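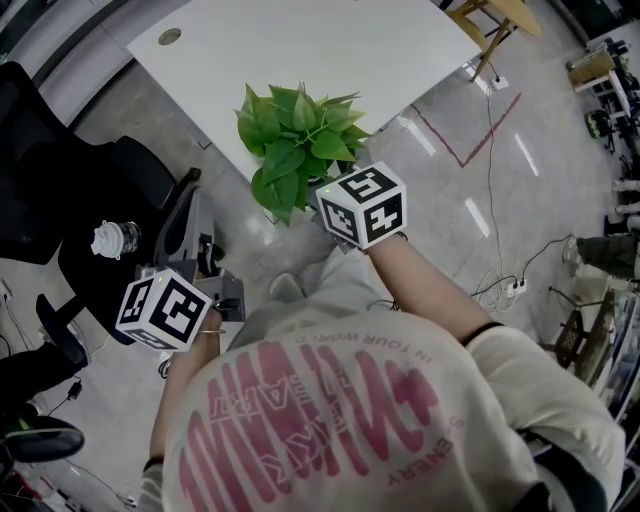
A marker cube in each hand, on the workshop floor at Clostulstead.

Povau gets through its first long season

Those of you who have been reading since August will remember that we promised a proper update on Povau once there was something to tell, and then went rather quiet. Well, there is something to tell now, and quite a lot of it, so please pour yourself a coffee and bear with me while I try to put it in some kind of order.

Povau, for newer readers, is the Zepeda lab's project on teaching two-armed robots household and office chores from demonstrations made by people, with no robot in the room while the demonstrating is going on. A person picks up a pair of hand-held grippers with cameras on them, does the job the way they would like to see it done, and puts the grippers down again. The recordings go into training, and the trained policy goes onto the arms over in the other building. None of that was our idea (plenty of groups work this way, and we have borrowed happily from all of them!), but the part we have been worrying away at all these months is a smaller one, and I think it deserves a little more love than it usually gets: how do you know where each hand was?

With one gripper it's a fairly forgiving question. The camera sees the room, software works out how the camera moved through it, and you have a path. With two hands you have two paths, and each can be perfectly nice by itself while the distance between them is nonsense. Folding a towel, passing a cup from left to right, holding a box still while the other hand closes the flaps, all of those depend on the hands agreeing about where they are. Our early policies were very charming one-handed workers that kept missing themselves on the handover.

What we settled on is a mix. The paths still come mostly from the cameras and the room, and then the black and white square markers come in as a kind of second opinion. Whenever a marker is in view, its corners give us a position and a tilt that owe nothing to the path, and we use those sightings to pull the two hands into a single shared frame. The cubes do the same job with more faces to offer, so that turning your wrist doesn't make you vanish. The grippers carry flat markers of their own, and a room like ours, with its mesh chairs and shelves and a long staircase rail, gives the cameras plenty to hang on to as well. We used to fret about blank walls, and I'll admit we now go a bit the other way and feel quite fond of clutter.
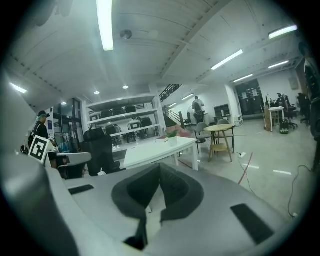 What we measured

We recorded 3,000 two-handed demonstrations for this round, and after checking we kept 2,000 of them for training. I know that sounds like a painful amount to leave behind, and it was. Most of what we dropped went out for a dull reason, which is that the markers were hidden for too long in the middle of the task and we didn't trust what the software had filled in. A few went because the person had stopped to chat. I was that person more often than I'd like to put in print.

The test was the handover task, since that was the one that had embarrassed us. We ran 40 trials with a policy trained on the camera paths alone and the same number with a policy trained on the corrected ones, using identical objects and starting positions. The first policy completed nine. The second completed 31, and the misses were of a different and much more cheerful kind, mostly the receiving hand closing a touch early. I want to be careful, because one task in one building isn't a law of nature, and the cup we use is a friendly shape. We have already started on a flat envelope, and the envelope is winning.

There's a second result I like nearly as much, although it won't make anybody's slides. We had assumed we would need markers in view for most of a recording, and so for weeks we asked people to hold their hands up and out in front of them, which is tiring and doesn't look a bit like how anyone does chores. Then we tried throwing sightings away on purpose, more and more of them, to see when things fell apart. They held together far longer than we had guessed, as long as there was a good clear look near the start, and another near the moment the two hands meet. So we've relaxed the instructions a great deal. Move how you normally move, and give the cameras a decent look at both hands before you begin. The recordings made under the relaxed instructions look so much more natural when you play them back, with little pauses and changes of mind left in, and the policy seems to cope with those just fine.
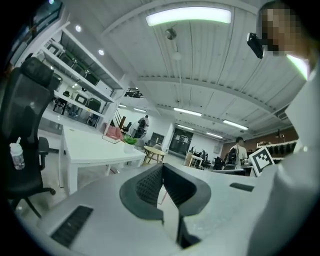 Hélder Rocha thinks we are still leaning too hard on the markers, and he asked me to say so in this issue, which I do gladly. In his view the corrected paths hide a timing problem, because a small delay between two cameras looks exactly like a small error in position whenever the hands are moving fast, and a marker will cheerfully "fix" the wrong one. He would like to see the clocks lined up first and the handover trials run again before anyone calls the gap a tracking result.

I've gone back and forth on this, and I think he has a point about the fast tasks and less of one about the cup, which moves at a very stately pace. Either way we're going to do it. The rerun is next on the list, along with the envelope, and the write-up will wait until both are in. The marker sheets and the checking script are already in the shared folder at Atent if you'd like to try them on your own recordings. Please print the sheets at full size, as "fit to page" shrinks the squares and you'll spend an afternoon wondering why your hands are so far away.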